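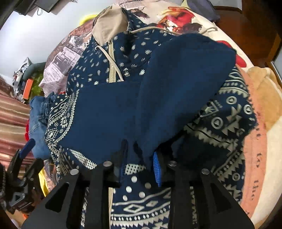

A zip is two rows of tiny teeth that refuse to hold hands until somebody makes them. The somebody is the slider, the little lump you tug up and down. Inside it is a tunnel shaped like a letter Y, which squeezes the rows together on the way up and wedges them apart on the way down. Each row is fixed to a strip of cloth called the tape. On the patterned navy jacket the tape is beige, like the lining of the hood, so it is easy to spot, even on a bed covered in stuff. (Your bed, of course, is never like that.)

A long coat zip can have nearly 200 teeth, and one bent tooth is enough to spoil everybody's morning. If yours sticks, don't yank it. Look for a bit of lining caught in the slider — there usually is one — and ease it out backwards. Then rub a pencil along the teeth. The grey stuff is graphite, and it is slippery.

Drawstrings have no teeth at all. They only escape into the hood and wait for a grown-up with a safety pin.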